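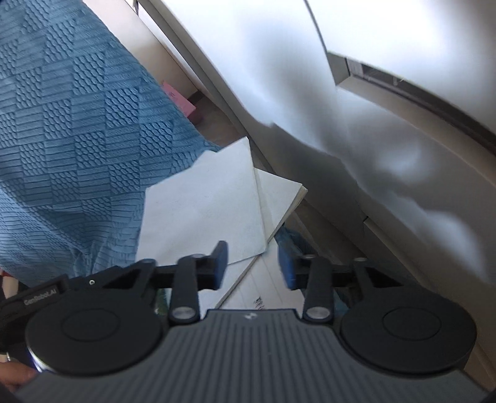
Last updated: Thursday, 9:40 pm

Coffee sales down at Moker, but the shops look full?

junine_reader
I read the trade newsletter this morning and it says that Moker sold fewer cups per shop this spring than last spring. They write 3,117 cups in a normal week before and almost 200 less now. But I pass by the shop near the station every day and there is always a line. Can somebody explain me how both can be true?

Ikeda
A line is only a slow counter. They cut one person from the morning shift, so the same customers wait longer.

rcaron
I don't agree with Ikeda. The number is per shop, and they opened 5 new ones. New shops sell less in the first months and pull the average down. The old shops may sell the same as always.

junine_reader
Thank you, but the newsletter says that the new shops were left out of the comparison. I checked it again before I answer you.

rcaron
Then I was wrong on this point. I still would like to see June before I believe in a trend. One spring is very short, and it was a rainy one.

prenance
My family has a small roastery and we see the same thing — people buy beans and make coffee at home. Our bag sales went up and our cup sales went down. I can't speak for Moker, but for us the price is the reason. When a large cup costs the same as a lunch, people start to calculate.

Ikeda
Home brewing was supposed to kill the cafes ten years ago also. It did not happen. I think people drink less coffee after noon, and that is all. My colleagues take tea or water now.

prenance
Your colleagues are not the market :) But tea is growing, I give you that.

junine_reader
So the line is slow and the cups are fewer. I will ask at the counter next time, maybe they tell me something.

Reader comments

Imani Mwakyusa: Does the cup number include orders from the phone? If not, the comparison has little value.

Rhonda Caron: It does, there is a note under the table in the newsletter. Small letters, easy to miss.

Recent threads
Decaf is growing, but who drinks it?
Oat milk prices again
A cafe with 3,000 loyalty members and no profit
Bottled iced tea: which sizes are disappearing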